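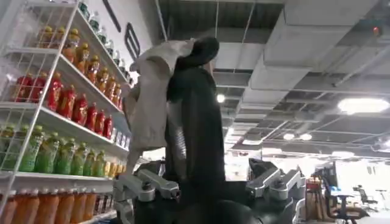 Why does cloth crumple?

Cloth is made of threads, and threads are made of tiny fibres. Bend them and they can stay bent. That's a crease!

How does washing work?

Soap is brilliant stuff! One end of each tiny bit loves water and the other end loves grease, so it grabs the dirt and pulls it off your socks. Lots of washes run at just 30 degrees, then the drum whizzes round as fast as 800 times a minute (wheee!) to fling the water out.

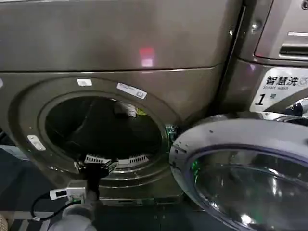 Dark clothes in the drum, with something paler on top.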